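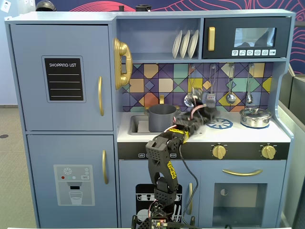 장난감 주방을 고르는 기준이 무엇이냐고 물었더니, 그는 질문이 끝나기도 전에 웃음부터 터뜨렸다. 19년째 놀이방과 어린이 도서관에 소꿉놀이 가구를 골라 넣고 고치는 일을 해 온 사람이다. 이름은 쓰지 말아 달라고 해서 이 글에서는 그냥 '그'라고 부르기로 한다. "기준이요? 제가 앉아서 한 시간 놀 수 있으면 합격이에요." 농담인 줄 알았는데 이야기를 들을수록 농담이 아니었다. 그는 회색이 감도는 파란 주방을 두고 한참을 말했다. 냉장고 위쪽 문에 칠판 같은 검은 판이 있고 거기 영어로 '쇼핑 리스트'라고 적혀 있는데, 밑에 흰 줄이 네 개 그어져 있다. "줄이 네 개밖에 없잖아요. 저는 그게 참 좋아요. 장을 볼 때 네 가지만 사면 된다는 거니까. 우유, 달걀, 두부, 그리고 하나는 아이가 정하는 거예요. 제가 본 아이들은 마지막 칸에 거의 다 아이스크림을 쓰고 싶어 했어요. 글씨를 못 쓰는 아이는 동그라미를 그려요. 그러면 그게 아이스크림인 거죠."

그를 만난 곳은 스티르노프(Stirnow)라는 작은 공방이다. 간판은 작고 문은 뻑뻑해서 두 번 밀어야 열린다. 안으로 들어가니 난로 위에서 보리차가 끓고 있었고, 작업대에는 경첩이 크기별로 담긴 깡통이 줄지어 있었다. 그는 보리차를 따라 주면서 컵이 어린이용이라 미안하다고 했다. 정말로 손잡이에 손가락이 하나밖에 들어가지 않는 컵이었다. 나는 그날 그 컵으로 네 잔을 마셨다.

원래는 어른들 주방을 만들던 사람이다. 싱크대 문짝을 재단하고 상판을 얹고 실리콘을 쏘는 일을 오래 했다고 한다. "어른 주방은 재미가 없었어요. 아니, 재미가 없었다고 하면 좀 그렇고, 다들 비슷한 걸 원하시니까요. 수납 많게, 닦기 쉽게, 냄새 안 배게. 다 맞는 말씀이죠. 저도 집에서는 그래요. 그런데 어느 날 고객 댁에 갔더니 따님이 종이 상자로 주방을 만들어 놨더라고요. 화구를 크레파스로 그렸는데 다섯 개예요. 왜 다섯 개냐고 물었더니 우리 가족이 다섯이라서 그렇대요. 한 사람에 하나씩. 저는 그걸 보고 머리를 한 대 맞은 것 같았어요. 그 생각을 어른 고객한테서는 들어 본 적이 없거든요."

그 뒤로 주말마다 남은 자재로 조그만 싱크대를 만들기 시작했고, 그중 하나를 동네 도서관에 놓아 준 것이 지금 일의 시작이 되었다. 그 도서관의 놀이방 이름이 주세누라(Zusenura)였다. 무슨 뜻이냐고 물으니 그도 모른다고 했다. 처음 이름을 붙인 분이 끝까지 가르쳐 주지 않았다는 것이다. "아이들은 그냥 '주세요 방'이라고 불렀어요. 주세요, 주세요 하는 방. 듣고 보면 그게 제일 맞는 이름이에요. 소꿉놀이의 절반은 주세요잖아요."

주세누라에는 대출 장부처럼 생긴 공책이 있었다. 누가 왔다 갔는지 적는 공책인데, 그가 일을 돕던 해에 다녀간 아이가 3,409명이었다고 한다. 그는 이 숫자를 전화번호처럼 외우고 있었다. 왜 외우느냐고 물었더니 공책 마지막 줄을 자기가 썼기 때문이라고 했다. 6월에 공책을 새것으로 바꿨는데 첫 장에 한 아이가 김밥을 그려 놓아서 그 장은 아무도 쓰지 못했다는 이야기도 덧붙였다.

이야기는 자연스럽게 주방에 딸린 작은 물건들로 넘어갔다. 그는 주방 본체보다 이런 물건을 말할 때 목소리가 더 커졌다. 특히 전화기. 냉장고 옆 벽면에 금색 전화기가 세로로 걸려 있는 것을 두고 그는 손으로 수화기 드는 시늉까지 해 보였다. "요즘 아이들은 이런 전화기를 본 적이 없어요. 그런데 다 써요. 귀에 갖다 대고 '여보세요' 하고, 기다려요. 기다리는 게 중요해요. 저쪽에서 말하는 동안 고개를 끄덕이거든요. 누구한테 배웠겠어요. 집에서 어른이 그러는 걸 본 거죠. 저는 주방에 전화기가 하나 있으면 놀이가 두 배로 길어진다고 생각해요. 주문이 들어오니까요. 갑자기 식당이 되는 거예요."

나도 어릴 때 외갓집 부엌 벽에 전화가 걸려 있었다고 했더니, 그는 줄이 꼬불꼬불했느냐고 물었다. 그랬다고 하니 그 줄을 손가락에 감았느냐고 또 물었다. 감았다. 우리는 잠시 그 이야기를 했다. 인터뷰라는 것을 둘 다 잊고, 외할머니가 통화하면서 멸치를 다듬던 이야기며, 그의 어머니가 국을 넘기고도 전화를 끊지 않던 이야기를 한참 나누었다. 녹음기를 나중에 들어 보니 그 부분만 꽤 길다. 다 옮기고 싶지만 지면이 모자라다.

색은 어떠냐고 물었다. 아이들 물건은 알록달록해야 한다는 생각이 여전히 많은데, 파란 문짝에 금색 손잡이라니 오히려 어른 취향이 아니냐고. 그는 그 질문을 자주 듣는다고 했다. "맞아요, 어른이 사니까 어른 눈에도 예뻐야 팔리죠. 그걸 부정하면 안 되고요. 그런데 저 벽을 한번 보세요. 타일 무늬요. 마름모하고 네모가 섞여 있고, 보라색에 겨자색에 복숭아색에 청록색까지 들어갔어요. 바깥은 점잖은데 안쪽 벽이 아주 신이 났어요. 아이가 요리하려고 서면 눈앞에 오는 게 바로 저 벽이에요. 어른은 멀리서 파란색을 보고, 아이는 가까이서 저 무늬를 보는 거죠. 저는 그런 구성이 마음에 들어요."

무늬 이야기가 나온 김에 그는 서랍에서 시트지 조각을 한 움큼 꺼내 보여 주었다. 고치고 남은 조각을 버리지 못해 모아 둔 것이라고 했다. 체리 무늬, 벽돌 무늬, 어느 유치원에서 뜯어 왔다는 빛바랜 물방울무늬. 하나하나 어디서 왔는지 말해 주는데 기억이 놀라울 정도로 또렷했다. 물방울무늬가 붙어 있던 싱크대는 문짝 안쪽에 아이들이 붙인 스티커가 70장이나 있었다고 한다. 떼어 달라는 부탁을 받았지만 그는 문짝을 통째로 새로 만들어 주고, 스티커 붙은 문짝은 공방 벽에 걸어 두었다. 지금도 화장실 가는 길에 걸려 있다. 나도 보았다. 공룡이 제일 많다.

벽에 거는 도구에 대해서도 할 말이 많았다. 타일 무늬 위쪽 봉에는 은색 국자와 구멍 뚫린 뜨개, 숟가락 두 개가 걸려 있다. "거는 도구가 있으면 정리가 쉬울 것 같죠? 처음에는 어려워요. 고리에 구멍을 맞춰서 거는 게 네 살한테는 바늘에 실 꿰는 일이에요. 그런데 한번 되면 그것만 해요. 요리는 안 하고 걸었다 뺐다, 걸었다 뺐다. 부모님들이 옆에서 '이제 국 끓여야지' 하시는데, 저는 그냥 두시라고 해요. 지금 그 아이한테는 거는 게 요리예요."

뚜껑 달린 냄비도 마찬가지라고 했다. 냄비에 뚜껑이 있으면 아이들이 무언가를 넣고 닫고 기다렸다가 연다. 투명한 뚜껑이면 기다리는 동안 들여다본다. 그의 말로는 냄비에 제일 많이 들어가는 것이 음식 모형이 아니라고 한다. 양말, 블록, 머리핀, 자동차가 들어간다. 주세누라에서는 한 아이가 자기 신발 한 짝을 냄비에 넣고 뚜껑을 닫은 채 집에 가려고 해서 어른들이 한참 신발을 찾은 일도 있었다. "그 신발이 푹 익었다고 하더라고요, 본인 말로는."
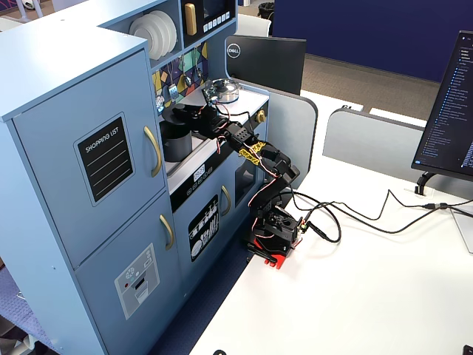 책상 옆에 나란히 놓인 파란 장난감 주방. 아래쪽에는 식기세척기 그림이 그려진 문과 작은 오븐 창이 있다.

나는 아래쪽 문에 그려진 식기세척기가 재미있었다. 접시와 식기가 그림으로 들어가 있다. 내가 어릴 때 가지고 놀던 소꿉 싱크대에는 당연히 없던 것이다. 그는 고개를 끄덕이며, 장난감 주방을 연도별로 늘어놓으면 그대로 살림의 역사가 된다고 했다. "제가 처음 고친 물건에는 석유곤로처럼 생긴 게 달려 있었어요. 그다음에 가스레인지가 오고, 전자레인지가 오고, 어느 날부터 냉장고에 물 나오는 데가 생겨요. 저 냉장고에도 있죠, 아래쪽 문에. 물하고 얼음 나오는 자리가 그림으로요. 저희 집 냉장고에는 아직 없어요. 장난감이 저희 집보다 앞서 있는 거예요."

진짜로 움직이지 않고 그림으로만 되어 있는 것이 아쉽지 않으냐고 묻자, 그는 조금 생각하더니 보리차를 한 잔 더 따랐다. "저도 예전에는 진짜로 되는 게 좋은 줄 알았어요. 그래서 손잡이를 누르면 물이 졸졸 나오게 만들어 본 적이 있어요. 아이들이 난리가 났죠. 도서관 바닥도 난리가 났고요. 그날 젖은 그림책 말리느라고 다 같이 선풍기 앞에 앉아 있었어요. 그 뒤로는 그림도 좋다고 생각해요. 컵을 그림에 갖다 대고 입으로 '쪼르르' 하잖아요. 그 소리가 아이마다 달라요. 어떤 아이는 '지잉' 하고요. 그 집 정수기가 그런가 보다 해요."

그는 요즘 말리크(Malik)라는 이름의 꾸러미를 준비하고 있다. 오래된 장난감 주방을 고쳐 쓰려는 집이나 놀이방에 보내는 수리 꾸러미로, 손잡이와 나사, 문이 저절로 열리는 것을 막아 주는 작은 자석, 그리고 손으로 쓴 설명서 한 장이 들어간다. 꾸러미의 포장과 발송은 스케드포트(Skedport)라는 이웃 가게가 맡는다. 원래 우산을 고치던 집인데 비가 안 오는 철에는 일손이 남아서 돕게 되었다고 한다. 지금까지 보낸 꾸러미가 1,780개. 그중 3개는 주소를 잘못 적어 돌아왔는데, 돌아온 꾸러미마다 낯선 사람이 '잘못 왔어요, 그런데 귀엽네요' 같은 쪽지를 붙여 보내서 그 쪽지도 다 모아 두었다.

설명서를 한 장 얻어 읽어 보았다. 글씨가 크고 둥글다. 손잡이 나사는 끝까지 조인 다음 반의반 바퀴만 풀어 주라고 되어 있다. 문짝이 처졌을 때는 위 경첩부터 볼 것. 칠이 벗겨진 자리는 사포질을 살살 하고, 같은 색을 못 찾겠으면 아주 다른 색을 칠할 것. 마지막 항목 밑에는 괄호를 치고 '비슷한 색이 제일 티가 납니다'라고 적어 놓았다. 그 말을 읽고 우리 집 현관문이 떠올라 조금 뜨끔했다.

어떤 손잡이가 제일 잘 망가지느냐고 물어보았다. 냉장고란다. 오븐도 아니고 전자레인지도 아니고, 어디를 가나 냉장고 손잡이가 먼저 헐거워진다. "아이들도 우리하고 똑같아요. 배가 안 고파도 일단 열어 봐요. 열어 놓고 서 있어요. 뭘 꺼내려고 했는지 잊어버린 얼굴로요. 어떤 아이는 자기가 열어 놓고 '문 닫아, 전기세 나가' 하고 혼잣말을 하더라고요. 그 자리에서 저 혼자 엄청 웃었어요."

전자레인지는 그다음이다. 문을 여닫는 것보다 단추를 누르는 일이 많아서, 단추에 그려진 그림이 먼저 닳는다. 그는 단추 그림이 지워졌다고 속상해하는 부모에게는 지워진 대로 두라고 권한다. 어차피 아이들은 그림을 보고 누르지 않고, 제일 좋아하는 단추가 하나씩 있어서 그것만 누른다고 한다. 듣고 보니 나도 집 전자레인지에서 쓰는 단추가 하나뿐이다.

정리에 대한 이야기도 물어보지 않을 수 없었다. 독자들이 가장 많이 보내오는 질문이기도 하다. 장난감 주방은 넣을 데가 많은데도 왜 늘 바닥이 엉망일까. 그는 찬장이 아니라 선반을 쓰라고 했다. 문이 달린 칸에 넣은 것은 아이에게 없는 물건이 된다는 것이다. 접시를 열린 선반에 두면 몇 장 되지 않아도 늘 꺼내 쓴다. "저 흰 접시들처럼 위쪽 선반에 보이게 두면 돼요. 그리고 수를 줄이세요. 음식 모형이 한 바구니 가득 있으면 쏟는 놀이밖에 안 돼요. 쏟는 것도 재미있긴 하죠. 저도 한번씩 쏟아요, 속이 시원해서."

그러면 문 달린 칸에는 무엇을 두느냐고 물었더니 비워 두라고 했다. 비워 두면 아이가 알아서 채운다. 주세누라의 오븐에서는 봄마다 겨울 장갑이 나왔다고 한다. 한 짝씩만.

마지막으로 집에 장난감 주방을 들일까 고민하는 분들에게 해 줄 말이 있느냐고 물었다. 그는 이런 질문이 제일 어렵다면서 컵을 만지작거렸다. "큰 걸 사실 필요는 없어요. 상자에 동그라미 그려 주셔도 되고요. 다만 어디에 두느냐는 좀 생각해 보셨으면 해요. 아이 방 구석에 넣어 두면 잘 안 놀아요. 어른이 뭘 하고 있는 데 옆이 좋아요. 밥하는 데 옆이면 제일 좋고, 일하는 책상 옆도 괜찮아요. 어른이 일하고 있으면 꼭 뭘 가져다주거든요. 그때 받아서 드시는 척만 해 주시면 돼요. 뜨겁다고 후후 불어 주시면 더 좋고요."

인사를 하고 나오려는데 그가 작업대 밑에서 나무 달걀 하나를 꺼내 쥐여 주었다. 반으로 갈라지고 찍찍이로 붙는 달걀인데 한쪽 찍찍이가 떨어져 있었다. 집에 가서 붙여 보라고 했다. 아직 못 붙였고, 달걀은 우리 집 냉장고 위에 있다.

2019-02-13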